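Support > Tickets > Washing machines > Draltell

Ticket 1198: Draltell stops mid-cycle, shows E94
Status: closed
Opened by Kirsty Naylor, November

Machine fills, washes, then stops before the spin with E94 on the display. Happens on Cottons and Mixed. Quick wash is fine.

1. Cleaned the pump filter. One hairgrip, some fluff. No change.
2. Checked the drain hose for kinks – none. Cut the liquid from 100 ml to half that. Got as far as the rinse, then E94 again.

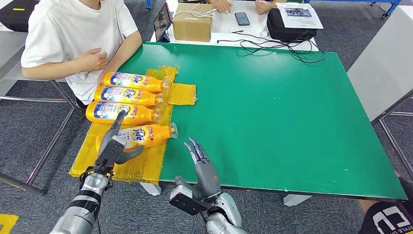
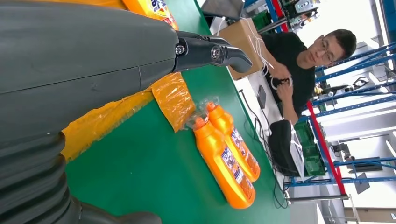
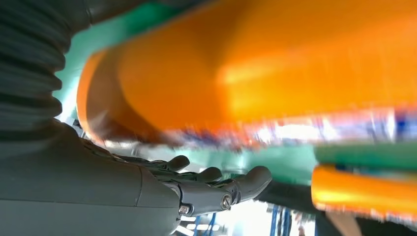

3. Took the hose off the sink spigot. The blanking disc had only been partly drilled out. Opened it up with a knife and refitted the clip.
4. Ran Cottons at 40 twice. Both finished, no code.

Closed by Neville Birkett. No parts used.

3 comments | 299 views

Fomaslow: Same code on mine, same disc. Thanks.

Lirik: Does this apply to the older model with the dial?

Kirsty Naylor: Don't know, sorry – mine has the buttons.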